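Heturent intern -- Newsletter, 26. Februar 2021

Aus dem Labor: Kabelbruch an der rechten Hand, bitte alle lesen

Kurz und in Eile, weil nachher noch die Übergabe ansteht. Der Ausfall vom Dienstag hat sich inzwischen rumgesprochen, teils in sehr bunten Versionen. Deshalb der Stand der Dinge in Schriftform.

Was passiert ist: Beim Greifen von Textilien, zweihändig, Programm Penrose, blieb die rechte Hand mitten in der Bewegung stehen. Finger zu, Stoff drin, keine Rückmeldung mehr. Der Arm wusste davon nichts und zog weiter. Links wurde ebenfalls weitergezogen, in die andere Richtung natürlich. Ergebnis: Kraftüberschreitung am Handgelenk, Schutzstopp, ein langer Riss im Beutel. Personen nicht beteiligt, niemand stand im Arbeitsbereich. Gut so. Reines Glück war das aber auch ein bisschen, denn kurz vorher hatte jemand den Stoff von Hand glatt gezogen.

Ursache, soweit wir sie haben: Aderbruch in einer der dünnen Leitungen an der Hand. Von aussen nichts zu sehen. Isolierung heil, Kupfer durch. Die Schlaufe war zu eng gelegt und wurde bei jeder Drehung an derselben Stelle geknickt. Nach gut 300 Zyklen war Schluss. Die Leitung stammt noch aus dem Umbau im Oktober, damals hiess es "provisorisch". Tja.

Der eigentliche Fehler liegt für uns trotzdem woanders. Die Überwachung hat den Verbindungsabbruch ja gemerkt, im Log steht er sauber drin. Nur wurde die Meldung als Warnung eingestuft und hat die Bewegung nicht angehalten. Zwischen Abriss der Verbindung und Schutzstopp lagen 2 Sekunden. Das ist bei zwei Armen, die am selben Stück Stoff hängen, viel zu lang. Mit einem steiferen Teil dazwischen hätten wir jetzt vermutlich einen kaputten Flansch.

Was schon erledigt ist:
Leitung getauscht, Schlaufe größer gelegt, Zugentlastung dran. Verbindungsverlust zu einer Hand stoppt jetzt beide Arme, sofort, ohne Rückfrage. Die Einstufung als Warnung ist raus. Geprüft mit 20 absichtlichen Steckerziehern, links wie rechts, jedes Mal sauber gestanden.

Was noch offen ist:
Die linke Hand. Gleiche Bauart, gleiches Alter, Verlegung nur minimal besser. Ersatzleitungen sind bei Skulenura bestellt, Liefertermin unklar, die Rede war von roughly -- Quatsch, von ungefähr 5 Wochen. Bis dahin läuft links mit halber Geschwindigkeit und vor jeder Schicht wird die Leitung einmal durchgemessen. Protokollblatt liegt am Platz, bitte auch wirklich ausfüllen.
Ausserdem muss Divik noch nachgezogen werden. Dort steckt dieselbe alte Fehlereinstufung drin, und solange das so ist, bleibt Divik für Versuche mit zwei Armen gesperrt. Auch für "nur mal kurz".

Für alle, die am Aufbau arbeiten: Hände weg vom Stoff, solange die Antriebe frei sind. Erst Stopp, dann Hand rein, dann raus, dann Freigabe. Wer eine Warnung zur Verbindung sieht, drückt ab und ruft an. Nicht quittieren und weitermachen, das ist am Dienstag nämlich zweimal passiert, bevor es richtig geknallt hat. Steht alles im Log, Ärger gibts deswegen keinen. Aber meldet sowas, auch wenn es nach einem Neustart weg ist. Gerade dann.

Die überarbeitete Betriebsanweisung kommt nächste Woche, die alte hängt bis dahin noch aus und gilt weiter, mit den Änderungen von hier. Fragen bitte gesammelt an die Laborleitung und nicht einzeln auf dem Flur, wir kommen sonst zu nichts merh. Der Termin für die Unterweisung folgt per Mail.

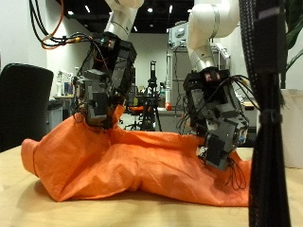 Teilnahme an der Unterweisung ist Pflicht, auch für die Spätschicht. Wer an dem Tag nicht kann, bitte vorher Bescheid geben, dann gibt es einen zweiten Termin.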